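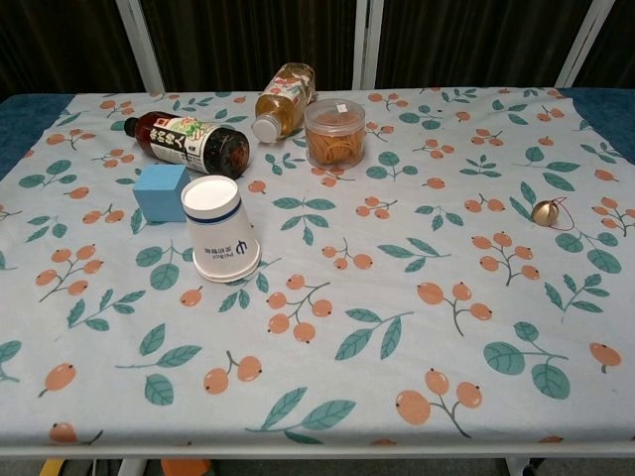 Clearing the kitchen table every evening

A table in the middle of a home collects things. Ours does it faster than any table I have ever lived with, and for years I let it go until company was coming, at which point I would sweep everything into a shopping bag and lose track of it for months. If you do the same, I have a lot of sympathy for you, and I also have a little routine that takes me 12 minutes on a bad night.

Before you start

You will need a tray with a lip, a damp cloth, a dry dish towel and one small box for strays. My tray is an old one from the Plevden flea market and it's nothing special, but the lip matters once you start carrying bottles.

Step 1. Stand up the bottles

Any drink bottle lying on its side comes first. Check that the cap is screwed down before you lift it – I learned this with a bottle of iced tea and a freshly washed tablecloth – then stand it on the tray. Opened drinks go to the refrigerator and sealed ones to the pantry shelf. If you can't remember when a bottle was opened, pour it out and rinse it for recycling.

Step 2. Deal with the cups

Paper cups that have been used go straight in the trash. Clean ones can go back in the sleeve, upside down if that's how you like to keep them (my mother always did, and so do I).

Step 3. Gather the small stuff

Rubber bands are the worst offenders in our house. Keep them all in one clear tub with a lid, so you can see what you have without opening it, and let the tub live in a drawer by the stove. When it gets so full that the bands come out in one big knot, pull out a handful and toss any that have gone dry and crackly.

Toy blocks, dice, pen caps and everything else with no home in the kitchen go in the stray box. Each person in the house empties out their own things before bed, or at least that's the rule. Leave the box on the stairs if you need to make a point.

Step 4. Wipe, then shake

Crumbs first, with the dry towel, working toward yourself and into your other hand. Then go over any sticky rings with the damp cloth. A fabric tablecloth gets folded inward from the corners and shaken out the back door. Mine is washed at 40 degrees Celsius (our machine is a European one) and hung over the shower rail overnight, and the print has held up beautifully.

Step 5. Put one thing back

I like a single item on the table in the morning, usually the fruit bowl. A completely bare table seems to invite the mail.

Next: sorting the drawer by the stove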